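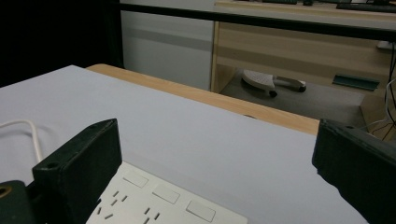
Groketti bench notes > Hand-held gripper > Handling rules

June 13, 2022 – power strip task, rule check

Went through the draft rules with Darlene Grewal before recording. Changes agreed:

- Start every take with the fingers open and nothing between them.
- Strip flat on the pale sheet, switches facing up. Three-switch white strip only, no swaps within a batch.
- Max opening on the Gendetti fingers is 80 mm. Do not force past it.
- Check finger screws every 15 takes. Log it, even if nothing moved.
- Fingers with scuffed edges stay in use – replace only if the grip face is marked.

Open: cable position. Coralie Kereama wants it fixed, I would let it vary. Decide in July.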